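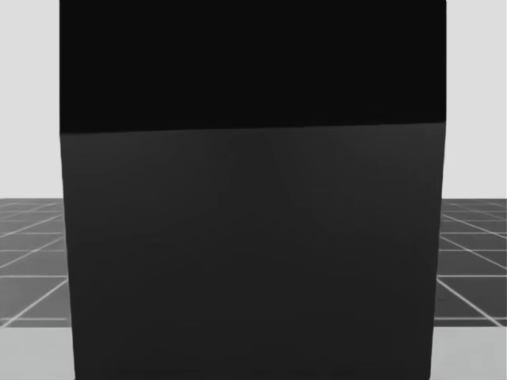 Black test fixture in the Manalo simulation, close view, with the grid floor behind it.

Vultley Workshop Releases Simulation Files for Manalo Two-Arm Bench Build

Members' build enters its second stage; scene files and build log open to other shared workshops

MISTAU, March. Vultley, a member-run shared workshop, today released the simulation files for Manalo, a two-arm robot bench being designed and built by its members in the evenings. The release contains the bench model, both arm models, the gripper linkage, the camera definitions and a build log of 244 entries. It is available on request to any home builder or shared workshop.

Manalo is intended for light handling jobs at a shared bench: holding a part while a member drills it, passing stock from one side to the other, and presenting small pieces for inspection. The physical bench is under construction. The base frame has been welded and the power supply has been mounted. The arms will be installed after the reach and clearance checks in the simulation have been signed off.

"We had 11 months of arguments about arm spacing on paper," said Maricel Espiritu, project lead for Manalo. "In the simulation a spacing change takes one line and a restart. The steel takes a weekend."

The gripper

Both arms carry the same gripper, a two-finger parallel type. Each finger runs on a four-bar linkage with an outer link and an inner link, so the fingertip pads stay parallel to each other through the stroke. 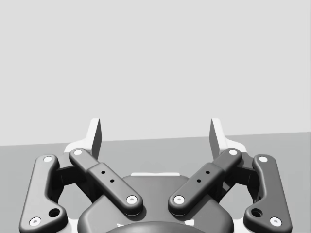 Pad alignment was the main item of work on the linkage model. In an early version the pivot positions for the left finger were entered from a drawing and those for the right finger were measured from a printed part, and the pads met out of true. Alfie Bainbridge rebuilt both sides from one set of dimensions, mirrored at the center line. The corrected dimensions are in the release, along with the earlier set for anyone who has already printed from it.

Joint limits in the model are set tighter than the linkage allows. Builders who change the pads should recheck the closed position first, then the limits.

Views and bench layout

The scene can be rendered from several viewpoints. An overview from behind and above the arms is used for layout. Close viewpoints are used to find out what a camera would lose when a large object fills its view, and the results feed directly into where the camera brackets will be welded.

The bench itself is modeled as a plain light gray table over a grid ground. A black fixture, wider at the top than at the bottom, stands at the center. Surface texture has been left out to keep render times down on the workshop's shared computer, a donated office machine with 6 cores. Shadows are kept, as members use them to judge the height of the grippers over the table.
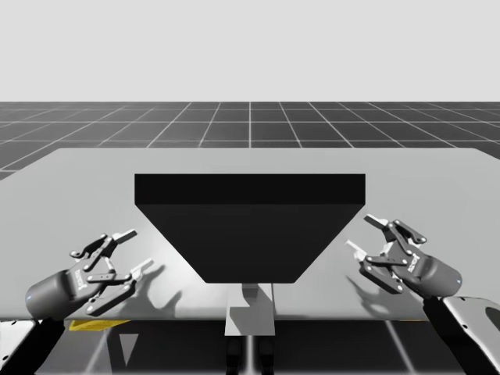
The Manalo bench in simulation: both grippers open on either side of the central fixture.

"The overview is the one I leave running," said Mingxuan Yin, who maintains the scene files. "If a link is wrong by a few degrees, you notice it there before you find it in the numbers."

Known limits

Cable runs are not modeled. Friction at the pads is set to one fixed value and has not been checked against real material. The table does not flex in the model; the real one will, and the amount will be measured once the top has been bolted down. Results from the simulation should not be used as a safety check for people working near the arms.

Next steps

Fitting of the first arm is planned for the next stage, followed by 30 supervised hours of slow motion without load. The second arm will be fitted only after the log for those hours has been reviewed. Controller boards for both arms are being supplied at cost by Wesero, a local electronics repair shop. Wiring is being handled by Efren Cruzado.

Files and contact

Requests for the files should state the simulator version in use and whether the printed gripper parts are also wanted. Corrections to the joint dimensions are welcome and will be entered in the log under the sender's name. Requests and press questions go to Analyn Soriano at the Vultley front desk, Mistau, after 6 in the evening.

About Vultley

Vultley is a shared workshop in Mistau with metal, wood and electronics benches. Membership is open to adults who have completed the tool induction.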